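Labelling suturing video without losing your weekend

I've been putting off writing up how I label our suturing clips, mostly since my first go at it was a complete mess. But three people asked me in July, so here's the method I use now for teaching a gesture recogniser when one bit of a stitch stops and the next one starts. You'll need some endoscope video, the joint positions logged alongside it, and plenty of tea.

Start by sorting out the clocks. Our video and our arm logs come off two different machines, and for ages I assumed they agreed. They didn't! Find a moment where a jaw snaps shut, note the time in both, then do the same near the end of the clip. If the gap between the two has changed, your clocks are drifting and you need to stretch one stream to fit the other. I do this in Bukula, our little sync script, and it takes a couple of minutes per clip.

Next, write your list of gestures before you open a single video. Keep it short. I began with 20 and ended up merging loads of them, because I couldn't tell my own labels apart the next morning (was that "pull thread" or "tighten thread"? no idea). If you can't say in one plain sentence what starts a gesture and what ends it, bin it.

Now the fiddly part, which is labelling each arm on its own track. I used to give every moment one label for the whole robot and it made a hash of anything where the tools were doing different jobs. Take a moment like this one, with the left gripper closed on the thread and the right one open over the tissue.
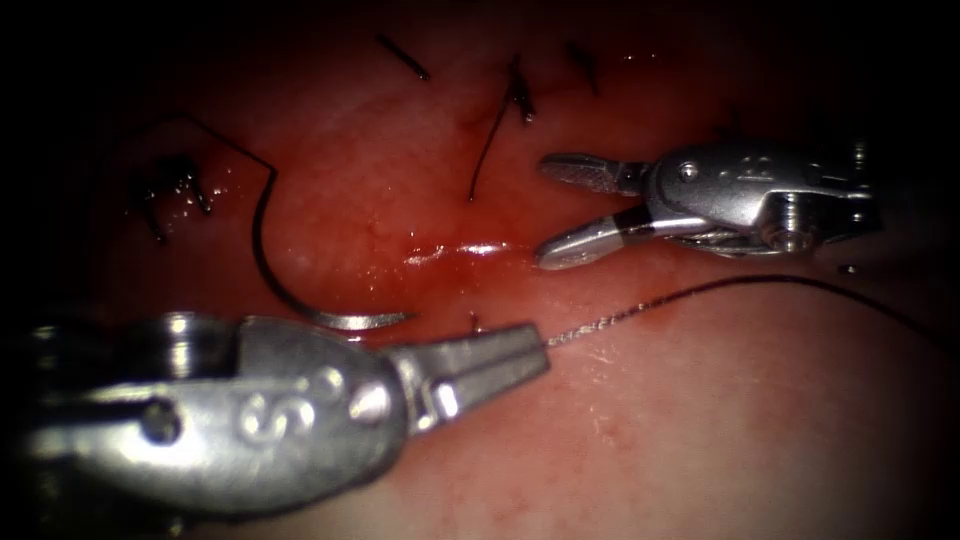

Encarnación Cifuentes wrote in to say that two tracks weren't enough for her, and that she'd had far better luck adding a third one for the needle, with just "held", "free" and "in tissue" on it. Her model stopped muddling up the handovers once it had that to lean on.

I've since pinched the idea and I'm a convert. It does mean another pass through every clip, but it's a quick one, and you can do it at double speed once you've got your eye in.

With the tracks done, export them to one file per clip and run a sanity check before you train anything. Mine looks for gaps, overlaps and any gesture shorter than 3 video frames, which is nearly always a slip of the mouse. On my first batch it flagged 142 problems. I went and had a lie down.

Then split your clips by surgeon, please, and never by shuffling all the bits together. If the same pair of hands turns up in both training and testing, your scores will look gorgeous and mean very little. I keep one surgeon back completely and only test on their clips at the very end.

Last thing, save a copy of your labels every time you change the gesture list, with the list itself in the same folder. I lost a whole Sunday to a version of Flako that was reading the old names.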